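4.2 What to buy first

Planning started from the wrong end. Our first list, drawn up in April, had one line for gloves, one for cameras and nothing at all for cables, tables or spare connectors. Hooman Mousavi then redid the sheet from what gets used at a recording table, and the order of spending changed quite a bit.

Three groups of cost came out of it. First the worn parts – glove, marker cube, wrist straps. Second the fixed camera and its mount. Third the small stuff, which we had badly underpriced: hubs, leads, baskets, plush and plastic items to pick up. The Skallico quote for a single glove set was 700, and the Tabrizi one 400 but with no marker cube and no lead. Adding the missing parts brought it to 359 more, so the cheaper quote ended up the dearer. We should of seen this sooner. All prices are before delivery to Trestitville.

Figure 2 gives the working set-up that the budget has to cover.

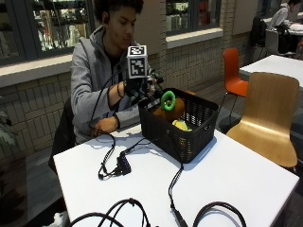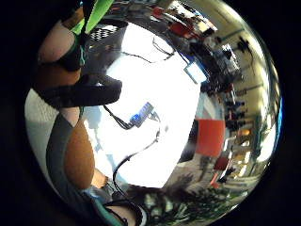
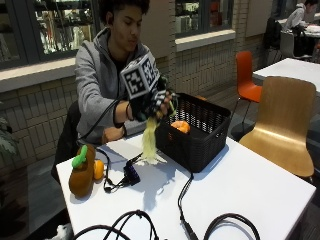
Figure 2. Recording set-up: views from a camera at the table (first and third) and from a camera on a hand-held tool (second).

Cable runs matter more than the price sheet suggests. In the first and third views a lead follows the forearm back from the glove, and more cable lies across the table top. So the buying unit is not a glove, it is a glove plus lead plus box plus the table space to put them on. Lead length should be fixed before ordering. Ask for the long version, and a spare of each.

Objects are cheap but need their own line. A basket and a few toy fruits cost next to nothing, though they go missing or get swapped, and then the sessions can't be compared. Our plan buys 2 identical sets at the start and keeps one sealed. Same colour, same supplier, note the order code.

Cameras next. The table view and the tool view show very different things and we'd not drop either to save money. If funds are tight, delay the second glove set instead. The Pluko mount was left out of the first order for this reason, and goes back in when the next round of money is agreed.

Furniture was assumed free. Not always true – a plain white table is easy to borrow for a morning, harder to keep for a whole term, and moving it means the fixed camera has to be set up agian. We now put one table per station in the budget, with chairs taken from the room. Repairs and replacment leads are covered in 4.3.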